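Marketing digital, apuntes de la sesión 4
Profesora: Fotini Stamatopoulos

Tema: el boletín por correo como canal propio

Un boletín tiene una lista de suscriptores, y esta lista pertenece a la empresa. En el caso Brindach, la tienda empezó con 60 direcciones y llegó a 2000 sin comprar ninguna.
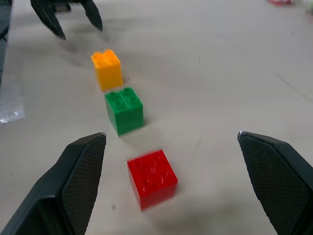
La tasa de apertura se calcula sobre los correos entregados — no sobre los enviados. Brindach entregó 1671 en su último envío.

Para el domingo: leer el caso Suvell y escribir dos asuntos distintos para el mismo correo.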